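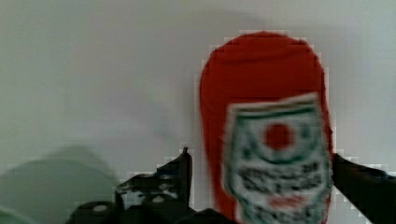 A reader in Lodthorpe writes that I am wrong about refill shops, and that a town which can't keep a hardware store open has no business asking people to carry their own bottles across it. The reader has a point about the hardware store. I still think the refill counter at Guthrie should stay.

My argument last month was simple. The counter takes up two parking spaces' worth of floor, sells dish soap, vinegar and cooking oil by weight, and had 298 regular customers when the lease came up. The landlord wants a phone shop. The town could match the rent for a year and has decided to wait and see, and in my experience waiting means the phone shop.

Most of the letters I got were about price. Refilled soap at Guthrie costs a little more than the store brand at Trundix, and people resent paying extra to do the work themselves. I would too. But the gap is smaller than it was in September, and the counter lets you buy a small amount. Someone with five dollars until payday can spend two of them on oil and keep the rest. At Trundix the smallest bottle is more than that.
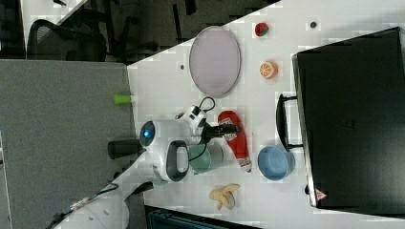 The other complaint was mess. Oil drips, lids go missing, and the scale by the door is slow. All true, and all cheap to fix. A second scale would help, and so would opening until 7 in the evening, when people who work in Skakeck get off the bus. Right now the counter closes at 5 – before most of them are home.

I don't expect refilling to save the planet, and I wish the sign in the window didn't say so. It's a shop. It sells plain things in the amount you need, and it gives people a reason to walk down that end of the street. The hardware store did the same, and we let it go without a single public meeting. I would like one this time, held in the evening, before the lease is signed.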